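The Bowl Month

I was hired at Savent to move bowls. I'm putting that first so you don't picture anything grander. My mother still tells people I'm in robotics, and I am, I guess, in the way the guy who paints the lines is in aviation.

The study was called Dovham. Liette Paquette named it after the town where she got engaged (and later un-engaged, same town, different restaurant), and the idea was hers too. She thought everybody in the field was collecting demonstrations wrong. They wanted them clean. Pick up the bowl, put the bowl in the other bowl, done, next. Liette wanted the dithering kept in. She wanted the reach where you change your mind halfway.

"People hesitate for a reason," she told me my first morning. "I want the robot to have the reason."

So I stacked and unstacked bowls and I was allowed to dither as much as I liked, and let me tell you, I have never been so well suited to a job!
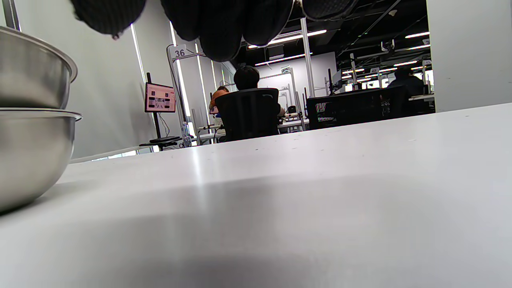 Jelle De Graaf thought it was nonsense. Jelle ran the training side and he was a tidy man, tidy in his email, tidy in how he ate a sandwich. His method was to cut every pause before the policy ever saw it. A pause was noise, he said. You feed a machine doubt and you get a machine that stands there. He and Liette had been having this argument since a project called Siriwan, which I only ever heard about in lowered voices.

They settled it the way people like that settle things, with 300 demonstrations. Same person, same bowls. One policy would get all of them with the pauses in, and the other would get the same ones trimmed. Then 50 trials each on the arm, and whoever lost bought dinner at Potau, where the soup costs 24 dollars and comes with a leaf on it.

I was the same person. It hadn't occurred to me until then that they'd be training the thing on my doubts in particular.

I started thinking about it at home. I'd reach for the milk and stop. Was that a reason or just a stop? I called my sister and hung up before she answered, twice, and she texted me a question mark. By demonstration 80 I had lost the ability to pick up a bowl like a normal human being.

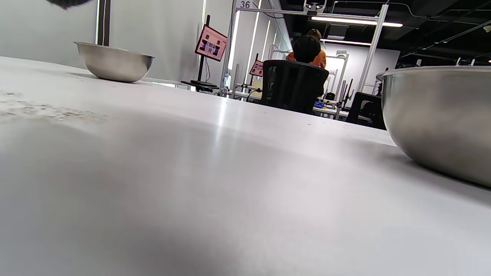 Liette noticed, of course. She came and stood next to me and watched for a while with her arms folded, and then she asked what I was thinking about when I stopped. I said I was thinking about stopping. She laughed so hard she had to sit down. Then she told me to forget about the robot and get bothered by something real, so I looked at the table. One bowl was way off on the left and the other was close by on the right, and there were these gray smudges on the near side that had been annoying me all morning. I didn't want to drag anything through them. So I reached, and I went a little wide, and I slowed down over the smudges. "There," she said. "Do that one again, but don't do it again." I knew exactly what she meant, which worried me. 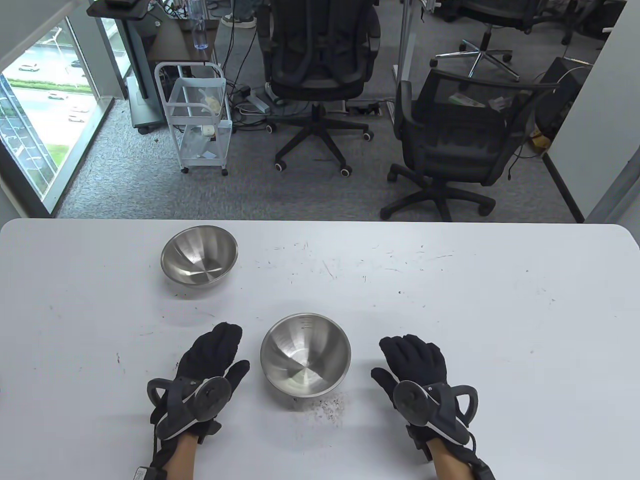 June 7, 2023

The trials ran all day and I wasn't supposed to watch, so I watched from the hall.

Jelle's policy was fast. It was beautiful, really, it went straight over and straight back, and when the bowl sat where it expected, it never missed. When somebody nudged the bowl, it closed on air and carried the air across very politely. Liette's was slower. It would start out, slow down, drift a bit to one side, and then go in. It got more of the nudged ones. It lost some easy ones too, just hovering there until the clock ran out, and I felt my ears get hot every time, like hearing my own voice on an answering machine.

Liette won by a few. Jelle said a few was nothing and wanted to run it over in July with a different person, and she said fine, but he was still buying the soup.

They let me come along. The waiter asked what I wanted and I opened my mouth and looked at the menu and shut it again, and both of them put down their forks to watch.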